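Category: Lists > Small Arms and Tabletop Robots > Practice and Safety

Re: draft rules for bench arms, second round

Hello everyone,

Thanks for all the replies, and especially to Stijn, whose note I have been chewing on since breakfast. I'm quoting the part I mean to answer so the newer folks don't have to go digging:

> Stijn Bosman wrote:
>
> I like the draft, but I think rule 4 is too soft. "Keep hands
> clear when the arm is enabled" means something different to
> every person who reads it. At Cenelano we had 267 logged
> sessions last year and the near misses were all the same
> story: somebody reached in to nudge a part back to its start
> spot because the arm looked like it was done. It was only
> between moves. I would like to see a spoken call and a
> reply, every time, no matter how small the arm is. I also
> think the reset should be written down before anybody
> presses go.

Stijn, I agree with nearly all of this, and I wish I'd had it in hand when I wrote the first version (which, as some of you will remember, I did mostly on a train with a sandwich in the other hand). The small arms are the ones I worry about. People are careful around the big Gajewski machine in our back bay because it has a fence and a light and it makes a noise like a dump truck. Then they sit down at a tabletop arm made of printed parts, with toy bricks for the task, and all of that caution goes right out of their heads! A little servo can still pinch you, and it can certainly fling a brick at your glasses.

So let me propose new wording for rule 4. "Before any hand enters the reach of the arm, the person reaching says HANDS and waits for the operator to say HELD. The operator says HELD only with motion stopped at the controller." I'd leave it at that. We tried a longer version at Plellitz with 8 steps and people had it down to a mumble by lunchtime.

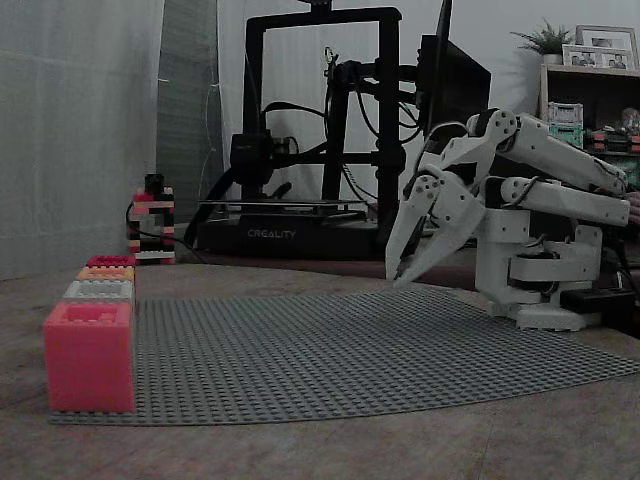 The other half of Stijn's point is the reset, and I'd like that to be its own rule. For brick tasks I have been asking people to write the start layout on a card before the session: which way the baseplate faces, which bricks are in play, their order from the bottom up, and where the gripper parks. Park it off to the side of the work, with a clear gap, and write down which side. If two people can't each set up the table from the card and get the same thing, the card needs another line. It sounds fussy, I know, but it saves a great deal of reaching in later on, and the reaching in is what we're trying to cut down.

A few smaller things while I have you. Cables should be tied so they move with the joint they belong to, and they should be checked by running the arm slowly through its whole reach, not by eyeballing it in one pose. If there's a printer on the same table, I'd say don't run a print during a session. Jakley wanted this as a "should" and I'd like it to be a "must" - the shaking alone spoils your placement numbers, and it gives people one more reason to lean across. And please, the stop button goes where the operator's free hand already rests. I once watched a very bright student hunt for it behind a coffee mug for roughly 2 seconds, and that felt like a good long while to both of us.

I still don't know what to do about left-handed operators, as the draft quietly assumes everybody sits the same way. If you have a setup that works, please write to me or to the list. I hope to send round a clean copy in November.

Warmly, and with apologies for the length as usual,
your draft keeper

Comments

gantry_goose: HANDS / HELD is good. We used READY for both sides and it was a mess, you never knew who was asking.

Maribel T.: Left-handed here. I swap the stop button over and put a strip of tape on the table so the next person notices. Happy to send my card.

pegboard: Plus one for making the printer rule a must.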